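Thảo Phí has been looking after benches at Jumley for almost 21 years, and she still gets cross about a jar left without a label. I love her already.

"Small amber glass, that's for anything that hates light," she tells me. "So it goes at the far side. Always!" 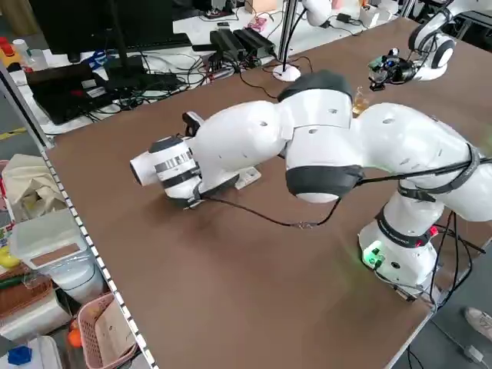
The rack and the tongs

We moved on to test tube racks (she has opinions — plenty).

"White plastic, with pegs. Cheap, lasts forever. And I like my tongs lying flat beside it, where I can grab them."
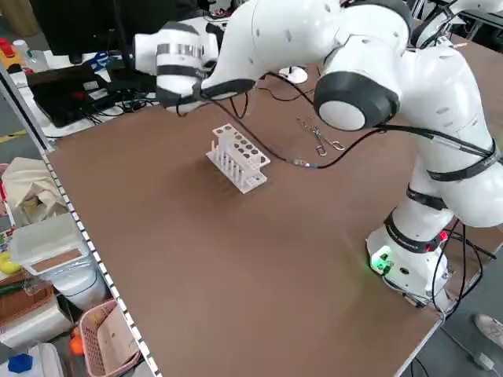
Photo: Nghĩa Mạch / Jumley

What about washing up? She keeps a green scouring pad right out on the table, and a desk lamp close by.

"Beaker, dish, tongs, all within reach. I scrub at 7, before my coffee." 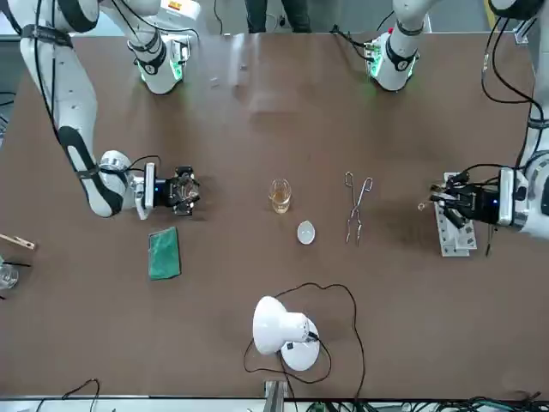 What she'd buy next

"Another lamp," she says. "Maybe 2."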